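Gripper fingers lose the pencil after some cycles – pads or force?

parri_cell
Our pencil cell at Halloten, one week after I changed the finger pads.
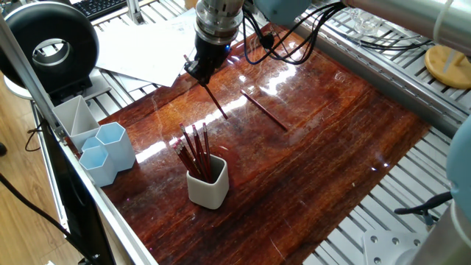 How often do you clean the pads?

henico77
Every 600 cycles, with a dry cloth first and then a little alcohol. Let them dry for 4 minutes before you start again.

parri_cell
Thank you. I did it only once in July, so maybe it is my fault. I have put the force up to 40 percent and now it slips less.

gemero_tech
I don't agree with more force. With round parts the pads get a groove and then you have the same problem again, only worse. Go back to 12 and check the finger alignment.

henico77
12 is too low for a varnished pencil, in my opinion. We tried it and it turned in the fingers at each fast move.

gemero_tech
Then make the move slower. New pads cost more than two seconds.

parri_cell
I will clean tonight and test both values with the same program. Does the alignment need the fingers off, or can I do it on the arm?

gemero_tech
On the arm is fine. Loosen the screws only a half turn.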